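Day two, and my legs had opinions before I'd even got out of the tent. Kausar was already up, of course, boiling water and humming, with her panniers packed and her helmet on. I don't know how she does it. I'd slept like a log for four hours and like a pretzel for the rest, and there was a magpie on my handlebars giving me a look.

But oh, what a morning! Cold enough for gloves, clear all the way to the hills, and that smell of wet gum leaves you only get when you're camped right beside a creek. We had porridge with the last of the sultanas and were rolling before the mist had lifted off the paddocks.

For anyone who missed the last post, we're riding the Torora Rail Trail from the old goods shed down to the coast, three days, fully loaded, carrying all our own gear. The line closed to trains decades ago and the track has been turned into a gravel path for bikes and walkers (and one very determined woman on a horse, who overtook us twice). I've wanted to do it for years. I had the map on the fridge for so long that the magnets left marks.

The first stretch out of camp is a long, steady climb to Furkuteo siding. It's a railway gradient, so it never gets properly steep, but it never lets up either. You just find a gear and sit in it. I loved it. I know that sounds mad, but there's something about a hill you can chat on. We talked the whole way up — about her sister's wedding, about whether you can fry halloumi on a camp stove, about the trip we did last May when it rained so hard my map turned to soup.

There's a lovely old sign at the siding, repainted in cream and black, and the platform's still there with grass growing through it. We sat on the edge with our feet dangling where the trains used to go and ate a muesli bar each. Then another one each.

After that comes the cutting, and then the tunnel! It's 263 metres long and it curves, so for a little while in the middle you can't see either end. Please take a proper light. My head torch was at the bottom of a pannier and I had to unpack half my clothes on the gravel to find it, while a family with small children rode cheerfully around my socks. Inside it's freezing and drippy and every sound comes back at you. Kausar sang. I joined in. If you were the bloke walking his kelpie at the far end, sorry about the chorus.

Out the other side it's downhill nearly all the way to Shih, 11 kilometres of it, and I don't think I stopped grinning once. The gravel's been rolled recently and it was smooth as anything, with cows on one side and the river popping in and out of view on the other. You cross four timber bridges. Get off and walk the second one, where the boards run lengthways and the gaps are just the right width to swallow a front tyre. There's a sign, but it's on the far side if you're coming from our direction, so I read it after I'd already frightened myself.

Lunch was at the Shih general store, which does a toasted sandwich the size of a paperback. They'll fill your water bottles out the back if you ask, and there's a tap by the bike rack too. We shared a table with two brothers riding the other way who told us the afternoon section had been cut up by a grader and was soft in the corners. They were right, as we found out.

Now, packing. I've had a few questions since the last post, so I'll put it here. I set everything out on a big table first and I'm ruthless about it. Heavy things go low and towards the front wheel, food goes where you can reach it without unpacking the tent, and anything that can leak gets its own bag. I carry fewer clothes every trip and more snacks. The one thing I'd never leave behind is a packet of wet wipes, for hands after a chain comes off and for everything else when there's no shower.

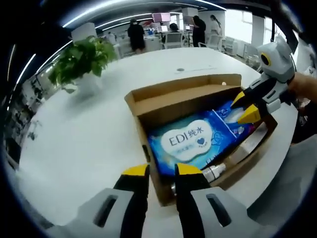
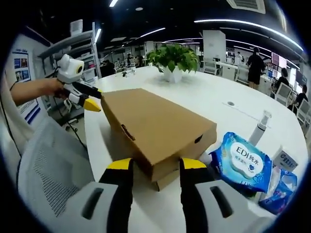

Atif Shaikh left a comment on the day one post to say that he did the trail last autumn with his rear panniers stuffed full and nothing at all on the front, and the bike wandered all over the road on the climb. He moved the stove and the tools to the front for the second day and said it felt like a different machine. Thanks, Atif! I'd tell anyone to try it both ways around the block before they leave home. You'll feel it at the first corner.

Back to the ride. The soft section starts just past the Shih cemetery and goes on for longer than you'd like. We let some air out of the tyres, which helped heaps, and stayed off the front brake. I had one slow topple into a patch of bracken, very dignified, no damage apart from a bent bottle cage. Kausar laughed so much she had to put a foot down.

And then the trees opened up and there was Vurkorance, with its silly little clock tower and the lake all gold behind it. We'd booked a site at the campground by the water. Hot showers! Coins only, so bring some, and be quick about the shampoo. We hung our wet things on the fence and walked into town in our thongs for fish and chips, and ate them on the jetty while the pelicans edged closer and closer.

I was asleep by half past eight. The tent was pitched on a slope, I'd forgotten to blow up my pillow, and I didn't wake up once.

Day three is the run to the coast, flat as a pancake if the map is telling the truth, with a headwind forecast from lunchtime on. We want to be away early so we can beat the worst of it and be in the sea before tea. I'll write that one up as soon as I've washed everything and worked out what that clicking noise in my bottom bracket is.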